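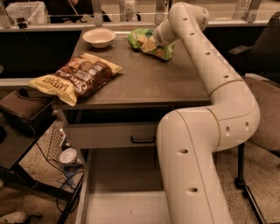 Green snack bag, far end of the brown table.

So the Meninine box set arrived, and I have spent most of the week with it, by which I mean I have spent most of the week reading the booklet and looking at the spines.

Six LPs. If you don't know Meninine, they put out two proper albums and a lot of singles on Kedier, a label that seems to have been run out of a stockroom by people who disliked sending royalty statements. They played what the booklet calls "chamber soul" and what my older sister called "that stuff with the oboe." I bought the second album at fourteen because it was in the dollar bin and the sleeve was orange. I still think it is one of the great records. I also still think orange is a good reason to buy something, so weigh my opinion accordingly.

Mine is number 851. I know this because it's stamped on the back of the box, on the inside of the lid, and on a certificate that came in its own little envelope. The certificate is signed by someone whose handwriting is a straight line with a bump in it. I have put it back in its envelope, where I expect it to outlive me.

The good news first. The singles disc is terrific. I'd only ever heard "Hendwood" from a radio tape with a traffic report talking over the intro, and for decades I believed the song began on the second verse. There's a whole organ part in there! It goes on for sixteen bars and does nothing much and I love it. The B-side is the same song slower, with the drummer apparently in another building.

The live disc is harder to defend. It was recorded at the Figueiredo, a ballroom with a famous sprung dance floor, and you can hear the floor. You can hear it better than the bass. The band plays well and the crowd is having a wonderful time, and all of it sounds like somebody moving a wardrobe in the apartment upstairs. Side two has a nine-minute version of a three-minute song. The extra six minutes are tuning.

Then there's the packaging. Each record is in a sleeve that fits it the way a wetsuit fits, so getting one out takes two hands and a knee. The booklet runs to 92 pages and I have read all of them, including the page of matrix numbers, which I checked against my old copies at one in the morning with a flashlight. Two of them didn't match. I was thrilled. I went to tell someone and everyone was asleep, and at breakfast it had somehow become less interesting.

What the booklet won't tell you is who played the oboe. There are four essays and a fold-out family tree of lineups with arrows in three colors, and the oboe is credited to "a friend of the studio" throughout. Every fan I've ever traded tapes with has a theory. Mine is that it's the same person who plays the bad trumpet on the first album, on the grounds that both of them breathe in the wrong places.

Was it worth the money? I sold two amplifiers and a perfectly decent turntable to pay for it, so I now own a very fine set of records and play them on the turntable with the hum. The hum is in B flat. It goes nicely with side one of disc three and ruins everything else.

I'm keeping my old orange copy, too. The remaster has more treble, but mine has the skip in the last chorus, and I sing the skip.

Next month, if the shelf holds, I'll get to the Kedier compilations. There are a lot of them and they all have the same four songs on.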